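The Seat at Dutska
February 16, 2022
By Staff Writer
46 shares · 8 comments

The council of Dutska met in the old salt hall, under the painted kings. The vote had been tied since August.

The minister for roads wore his grandfather's sword, as the rules allowed. The leader of the opposition wore a wolfskin and was too warm in it.

"There are 438 villages in this province," she said, "and you have built a road to one of them."

"It is a long road," said the minister.

The clerk read out the names. It took nearly 118 minutes — two members had died and had to be read out twice. When he reached the last name, the doors opened and the member for Dasex came in with snow on his boots. He had walked from the pass.

He asked what they were voting on. The clerk told him. He sat down, ate a piece of bread and raised his left hand.
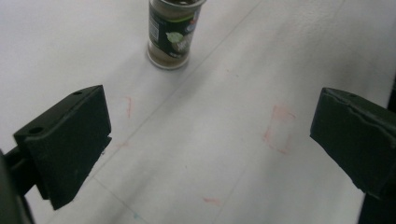 The minister took off the sword and laid it on the bench. Then he went out to see about a horse.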